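Print this page
E-mail this page

About Stolness

Welcome, and thank you for stopping in to read a little about us. Stolness is a small company that tidies, sorts and resets furnished bedrooms and guest rooms, mostly in and near Dulport, and we have been at it long enough now to have strong feelings about drawers. If you have stayed in a furnished apartment in town and found a clear nightstand waiting for you at the end of a long drive, there is a fair chance one of our people was in the room a few hours before you.

We began one January with a single building on Magagula Street, which had 20 furnished rooms and a manager who was tired of getting calls about things left behind by the last guest. It was always the same sort of thing - a phone charger, one earring, a paperback with a boarding pass in it, half a bag of something salty. The cleaning was fine. The floors were mopped and the sheets were fresh. What kept getting missed were the small places close to the bed, the ones a guest opens in the first five minutes and a busy cleaner with nine more rooms to do can easily walk past. We offered to do only those small places, and the manager (who I think expected us to last a week) said yes.

From there it grew in the slow way these things do. We now look after 145 rooms on a regular schedule, plus the family homes that call us before a visit or after a move. We still think of ourselves as the bedside people, even though we will happily do your linen closet, your desk, your kitchen counters and that one chair in the corner with all the sweaters on it.

People sometimes ask us what there can possibly be to say about a nightstand, and the answer is that we could go on all afternoon. It is such a modest piece of furniture, and yet it collects everything! It gets the water glass, the snack, the reading glasses, the coins, the little dish that was meant for the coins, and the receipt you were going to deal with tomorrow. We like to start by pulling the drawer all the way out and leaving it open while we work, so that there is no wondering later whether it was checked. Then we look at what is on top and decide what stays, what goes in the trash and what belongs in another room altogether. 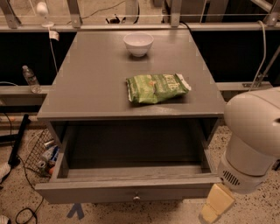 Food is the first thing we deal with, every time. An opened bag of chips gets clipped and taken to the kitchen if it is a family's home, and thrown out if it is a guest room and the guest has checked out. Bowls and cups go to the sink next, even the ones with nothing in them, since a clean-looking bowl has fooled us more than once. After that we wipe the top with a soft cloth, barely damp, going with the length of the surface and finishing at the corners, where painted furniture tends to pick up its marks. We wipe the inside of the drawer too, and the knob, and then we wait a bit before closing it so nothing gets shut up damp.

What goes back is up to you. Some of our families like the top of the nightstand completely bare, and others want the lamp, the book and the little bowl exactly where they were, and we keep a card for each home so we get it right the next time. In furnished apartments we usually leave the drawer empty. A new guest likes to have it to themselves, we find, and it saves the next round of phone calls as well.

Lost things are taken seriously here. Anything that might matter to somebody is put in a labeled envelope with the room and the day, and it goes on the shelf in our office on Drerkton Avenue. We have sent home wedding rings and retainers and, once, a very small stuffed rabbit that had traveled a good deal farther than most of us have. The shelf is never quite empty, but we do try.

Our crews work in pairs. One person sorts and the other wipes, and they trade halfway through the day - it is easier on the back and it keeps the eye fresh. New people spend their first 20 rooms alongside someone who has been with us a while before they take a set of keys. We bring our own cloths, bags, clips and labels, and we take our trash away with us when we leave.

If you would like us to come and see your place, whether it is one bedroom or a whole building, please get in touch through the office. The first visit is free, and we will probably ask to look in the nightstand.

Page updated May 19, 2024

E-mail this page
Print this page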